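Introduction to Field Epidemiology
Week 6 handout: Working through a foodborne outbreak
Instructor: Zoi Gavalas
Lab section: Tipene Lowther, Monday, 2:00 p.m.

Bring this handout to lab. The worked numbers below use the Cekville banquet data, and you will need the same data for the write-up.

1. Background

Norovirus is a common cause of vomiting and diarrhea in the United States. It spreads from person to person, through food and water, and from contaminated surfaces. A very small dose can make someone sick. Most people start to feel ill 12 to 48 hours after exposure and recover in one to three days. Young children, older adults and people with other illnesses are more likely to become dehydrated and need care.

Ready-to-eat foods are a frequent vehicle because they are handled after any cooking step, or are never cooked at all. Salads, sandwiches, cut fruit and iced desserts all fit. Raw oysters are a separate problem: they can be contaminated in the water before harvest.

Last week we covered bacterial causes. Keep the differences in mind. Staphylococcus aureus toxin acts within hours and usually gives vomiting early. Salmonella usually takes longer to appear than staph toxin and often comes with fever. Clostridium perfringens tends to give cramps and diarrhea, with little vomiting. Before a lab result is back, the incubation period and the mix of symptoms are the best clues you have.

2. The Cekville banquet

The Conder County health department received a call in December from a clinic nurse, Anika Lyons, who had seen several patients in one morning with sudden vomiting. All of them had been to the same retirement banquet two nights earlier. The banquet was held at the Grekitz Hall in Cekville. The food was prepared off site by Stefanou Catering and served as a buffet.

The organizer had a ticket list with 524 names. The department tried to reach everyone on it by phone or email and got completed questionnaires from 500 people. Of those, 141 met the case definition.

Note that the first report came from a nurse and not from a laboratory. Many outbreaks are picked up this way. A routine reporting system would have been slower, and single cases of norovirus infection are not reported at all in many places.
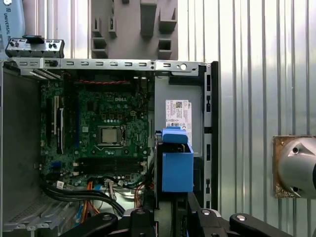 3. Writing the case definition

A case definition has four parts: clinical signs, person, place and time. The one used in Cekville was:

A person who attended the banquet at Grekitz Hall and had vomiting, or three or more loose stools in 24 hours, with onset within 72 hours after the meal.

Points to discuss in lab:

The definition does not mention any food. If you put the suspected food into the case definition, you can no longer test whether that food was linked to illness.

The definition does not require a positive lab test. A person with a positive test could be called a confirmed case, and the rest probable cases. In an outbreak this size you would never test everyone.

Nausea alone is left out. A loose definition brings in people who were not part of the outbreak, which pulls your measures of association toward no effect. A very strict one leaves you with too few cases.

Family members who got sick later, without going to the banquet, are secondary cases. They are counted separately. They tell you about spread in the home but not about the buffet.

4. Describing the outbreak

Time. Draw the epidemic curve first. Put onset time on the horizontal axis and number of cases on the vertical axis. For norovirus a six-hour interval works well. If you use whole days, a point-source outbreak may show up as two bars and you lose the shape. The Cekville curve rose quickly, peaked the evening after the banquet and fell off the next day. There was a short tail. A single peak with onsets packed inside one incubation period fits a point source.

Place. Seating was not assigned, so a table-by-table map was not possible. The department asked instead which of the two serving lines each guest had used. Illness was reported from both.

Person. Cases were spread across age groups. Servers who ate from the buffet after the event were interviewed along with the guests.

The overall attack rate is the number of cases divided by the number of people at risk who gave information:

141 / 500 = 28.2 percent

Do not divide by 524. The 24 people who were not reached may have been ill or well, and we do not know which. State the response rate in your report (500 / 524 = 95.4 percent) so the reader can judge how much the missing people could matter.

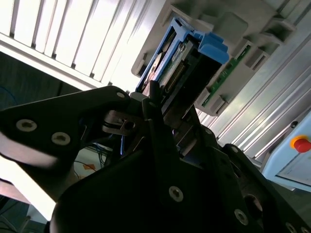

5. Food-specific attack rates

The whole group that was exposed could be listed, so a retrospective cohort design was used. Each person was asked about each item on the menu. It is important to ask well people the same things in the same way as sick people. It is also important to get the full menu from the caterer before you write the questionnaire. The department's first draft left out the garnishes and the ice.

Two items are shown here. The full table will be handed out in lab.

Green salad
Ate: 300 people, 120 ill, attack rate 40.0 percent
Did not eat: 200 people, 21 ill, attack rate 10.5 percent
Risk ratio: 40.0 / 10.5 = 3.8

Roast chicken
Ate: 400 people, 116 ill, attack rate 29.0 percent
Did not eat: 100 people, 25 ill, attack rate 25.0 percent
Risk ratio: 29.0 / 25.0 = 1.2

What you want to see in a vehicle is a high attack rate in those who ate it, a low attack rate in those who did not, and most of the cases accounted for by exposure. The salad meets all three. Of 141 cases, 120 reported eating it, or 85.1 percent.

Chicken accounts for most of the cases too (116 of 141), but the attack rates in the two groups are close. Most guests ate chicken, so most sick guests ate chicken. Students lose points on this every year.

The 21 cases who said they did not eat salad need an explanation. Possible reasons are faulty memory, a shared serving spoon, a few leaves of salad used under another dish, contact with a sick person at the event, or unrelated illness. You do not have to choose one. List the ones that fit and say what information would help.

6. Environmental assessment

The sanitarian on the case was Prodromos Athanasiadis. He visited the Stefanou kitchen the day after the call. A visit made for an outbreak is different from a routine inspection. You follow the suspect food from delivery to plate and ask who touched it, when, and with what.

Findings from the visit:

The salad was washed, torn and mixed by hand on the morning of the event. Gloves were available. Two workers said they did not always use them for washing greens.

One food worker had vomited at home the night before and came to work because the shift was short-handed. He felt better by then. He prepared greens for most of the morning.

The hand sink in the prep area had soap but no paper towels at the time of the visit.

Refrigerator temperatures were within limits. This matters for bacteria that grow in food. Norovirus does not grow in food, so correct temperature does not rule it out.

No salad was left over to test. This is common. Food is usually thrown out before the health department hears about the problem, and testing food for viruses is difficult even when there is some to test.

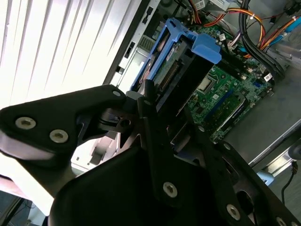
Gripper and opened desktop computer case.

7. Laboratory work

Stool is the preferred specimen. Collect it early, while the person is still having symptoms, and keep it refrigerated. Do not freeze specimens unless the lab tells you to. Call the lab before you send anything.

In Cekville, 6 stool specimens were collected, including one from the food worker. All were positive for norovirus by PCR, and all were the same genotype.

Be careful with the food worker's result. A person can shed the virus before symptoms, and for two weeks or more after they stop. A positive test in a food worker shows infection. It does not show by itself that the worker was the source, because workers often eat the same food as the guests. The timing of illness is what helps here. He was sick before the salad was made, and he did not attend the banquet.

8. Control measures

Do not wait for the analysis to be finished. Some steps were taken on the first day:

Exclude sick food workers. The usual rule is at least 48 hours after symptoms end. Check your state code.

Stop bare-hand contact with ready-to-eat food.

Wash hands with soap and water. Alcohol hand rubs do not work well against norovirus and should not replace washing.

Clean up vomit right away, then disinfect with a bleach solution or another product registered for use against norovirus. Follow the contact time on the label.

Wash soiled linens on a hot cycle and dry them fully.

Advise people who are sick not to prepare food for others.
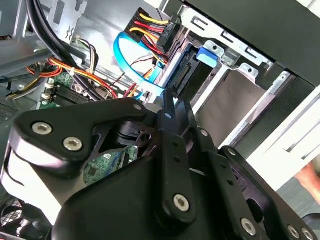 Savvas Economou handled calls from the public and the local paper. His advice for new staff is to give the same facts to everyone, say what is still being looked at, and avoid naming a food until the evidence supports it. The caterer was told the findings before they were released.

The longer-term problem was sick leave. Workers at the kitchen were not paid for missed shifts, and there was no written policy on reporting illness. The department's final report recommended a written policy and a list of on-call staff. A health department can require exclusion of a sick worker, but it often does not hear about the illness in time.

9. For the write-up

Two pages, typed. Use the standard headings: background, methods, results, discussion, recommendations. Include an epidemic curve with labeled axes and one table of food-specific attack rates. Round percentages to one decimal place and risk ratios to one decimal place. Put the case definition in the methods, not the results.

You may work with a partner on the calculations. The writing must be your own. Hand it in at the start of lab next Monday. If you missed the session on two-by-two tables, see Tipene before then.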